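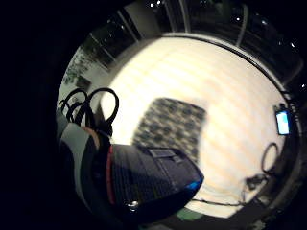

Night shift and the new floor robots: who's babysitting whom?

jomwood_nights
Posted 2024-11-06

We got 4 Vurnia floor units in June. The pitch was that cleaning would "run itself" and the night crew would be "freed for higher-value tasks." So far my higher-value task is walking ahead of a robot picking up whatever it might choke on. Cables, mostly. Straps. Anything that loops. I used to mop the lobby in less time than it takes to get it ready for the thing that mops the lobby.

Anyone else's job turned into this?

flemska_ops
We run the same units at Flemska and it's fine? You do the pickup once, you tell the day people to stop leaving stuff on the floor, done. My knees have not felt this good in years. I'm not going back to a mop for the sake of my dignity.

jomwood_nights
"Tell the day people." Lovely. I'll let you know when they write back.

tinroof
The pickup was always part of the job. You just did it without noticing while you mopped. Now it's the whole job so you notice.

squeegee1822
Disagree with tinroof. When I mopped I could go around a bag. The robot goes around it too, then sends me an alert, then sends my supervisor an alert about how long I took to answer the first alert. That second one is new.

flemska_ops
OK, the response timer is garbage, I'll give you that. We got ours switched off. Anouk Dekker on our crew took a month of alerts to the manager, printed, single-sided. It was over 1000 of them. Most were for the same doormat.

jomwood_nights
Ours hates the mat too. Drives up, thinks about it, goes home to charge.

tinroof
Relatable, frankly.

squeegee1822
Did they cut hours at your place, flemska? Declercq had the contract here and when the robots came in they went from two on nights to one. Same building, but now you've got no one to talk to except a machine that says "please clear my path."

flemska_ops
No cuts yet. We got it in writing through the end of the contract. After that, ask me again.

jomwood_nights
Does yours let you change the voice? Asking for the one person on my shift.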